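Luranlow hand-held gripper kit: review progress, May
By Rosalba Carbone

To: Concetta Sartori
Re: where the kit review has got to, where the money went

Short version. Kit works, paperwork is behind, one decision needed from you (see end).

Spend
Kit deposit paid, $1450. Spare finger pads and cables another $426. Nothing else out of the review line this month. Settimio's travel to Gotthorpe will show up in the next one, he hasn't sent receipts yet.

Done so far
- Setup guide tested by Annunziata, who hadn't touched the kit before. 46 minutes from opening the case to first usable recording. Sales sheet says less. She lost most of it on the pairing step, the guide has the two screens in the wrong order.
- 90 recordings kept and uploaded. Naming is still a mess, Holger is fixing it with a script.
- Pads: switched to the blue textured ones for everything. The smooth ones went back in the case, too slippy on plastic bottles.
- Household pick-up set, evening version. Bottles, paper cups, cartons, on a plaid cover with the ring light on. Wanted soft ground under the items and a dark window behind, both are on the list of conditions we said we'd cover.

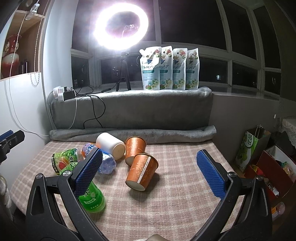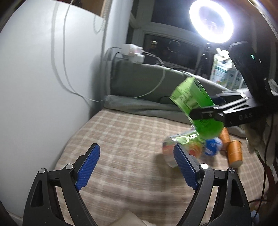

Problems
Grip opening is fine for bottles. Wide cartons need a better angle and people get it wrong the first few tries. Guide says nothing on this. I've asked Luranlow for a page on it, no reply yet.

Wrist strain. Settimio and Annunziata both mentioned it after long sessions. We now stop for a break each half hour. Should of done that from the start.

Upload tool drops the connection and doesnt tell you. Holger found a half-sent folder by chance. Support answered the same afternoon, sent a patched version, not had long enough with it to say.

Comparison with the Kollar kit
Not started. Loan unit promised, still waiting. If it doesn't come by the end of the month I'd go ahead and write up Luranlow alone and add Kollar as an annex.

Next
- daytime version of the household set
- kitchen set, metal and glass items
- second setup test, ideally someone from Pace's side
- draft scoring sheet to you for comments

Need from you
Yes or no on extending the rental one more month. Supplier wants to know before they invoice again. My view is yes, the daytime set alone will take most of what's left.

R.C.

Recent reports
Luranlow kit review: April progress
Kollar loan request and terms
Gotthorpe site visit notes
Pace: scoring criteria, first draft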